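The Case for a Flat License Fee on Small Card Rooms

August 31, 2018
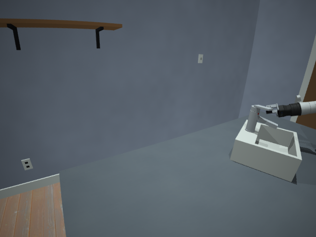

Halvorsen wrote in after my March column to say that the tax on card rooms is fine as it stands, that a percentage of revenue is the only fair basis, and that any room which cannot pay it should close. It is a common position, and it deserves an answer longer than the one I sent back.

The state taxes card rooms on gross receipts. For a poker room, gross receipts means the rake plus seat fees, before wages, rent, or anything else. The rate is 14 percent. The same rate applies to the Desdale casino, which runs slots, table games, and a poker floor, and to the single-room operation in Pullham, which runs poker and nothing else. On paper this treats both alike. In practice the two businesses have very little in common apart from the form they file.

A slot machine needs floor space, power, and occasional service. A poker table needs a dealer for every hour it is open, plus a share of a floor supervisor and a cashier. The house does not play against the customers and has no edge to collect. It takes a fixed, small amount from each pot, and the amount is capped by rule. Labor is the largest cost by a wide margin, and it does not fall when the table is half full. A tax on receipts ignores all of this. It takes the same share from a dollar that cost very little to earn as it does from a dollar that was mostly wages.

The usual reply is that the casino has higher capital costs, and it does. Capital costs, however, can be written down against income tax over a period of years. Dealer wages are also deductible from income tax, but the gaming tax comes off first, at the top, and is owed even in a year with no income to tax. A room can lose money for twelve months straight and still send a check to the state every quarter. The Desdale operator can carry a losing poker floor on the strength of everything else in the building. Pullham has nothing else in the building.

Then there is reporting. Every licensee must file the same daily reconciliation, the same drop and count sheets, and the same quarterly statement of compliance. The current manual lists 57 separate controls. Of these, I count 21 that have any bearing on a business that deals only poker. The remainder concern slot meters, progressive jackpots, house-banked games, and credit issued to players. A poker-only room does not get to skip them. It has to certify, item by item, that each one does not apply, and that certification has to be signed by someone qualified to sign it.

I would replace the receipts tax for poker-only rooms with a flat license fee, charged per table per month, and I would cut the filing to the controls that apply. The fee could be set so that the state loses nothing in the first year. Take the tax collected from poker-only rooms last year, divide it by the number of licensed tables, divide again by twelve, and round up. There are more refined methods. That one can be checked by anyone with a pencil.

A per-table fee has several properties that a receipts tax lacks. The operator knows the amount in advance and can budget for it. The state knows it too, which matters to whoever has to forecast the revenue line. It is hard to evade, as a table is a large object and an inspector can establish in a few minutes whether a room has more of them than it has paid for. Skimming from the rake, which is the offense most of the daily paperwork exists to detect, would no longer reduce the tax owed. It would remain a matter between an owner and the staff, or between partners, and existing theft law covers both.

There are fair objections. The first is that a flat fee is harder on a slow room than on a busy one. This is true, and the remedy is to let a room change its table count each month with short notice. A room in Anside that fills up in the summer could license more tables for the season and drop them when the visitors leave. Under the present rules, table counts are fixed for the full license year, and changing one requires an amended application and a new floor plan.

The second objection is that the casinos will ask for the same treatment for their poker floors. They will. I do not see a strong reason to refuse, provided the poker floor is accounted for separately and the cage does not mix its funds with those of the other games. If an operator finds that separation too costly, it can stay on the receipts tax.

The third is that lower costs will produce more gambling. Here the evidence is thin in both directions. I would point out only that a receipts tax is not a consumption limit. It does not change what a player pays per hand, because the rake is already at the cap in every room I have visited. What it changes is who can afford to keep the lights on, and the answer at present is whoever also has slot machines. A state that is worried about problem gambling should be cautious about a tax structure that pushes poker players into buildings full of them.

Some readers will say that the sums are too small to bother with. Measured against the whole gaming budget, they are. Poker-only rooms are a minor line in a large table. But the cost of compliance is borne in full by each room regardless of its size, and a rule that costs a small business a great deal while earning the state very little is a poor rule at any scale.

Bill 1018, now sitting with the revenue panel, would have the state study the question and report back. I have no quarrel with a study. I would ask that it cover net margins by game type, which the last one left out, and that it report the filing hours for each class of licensee alongside the tax paid. Both figures can be drawn from records the state already holds. The draft as written asks for neither, and the window for written remarks is still open.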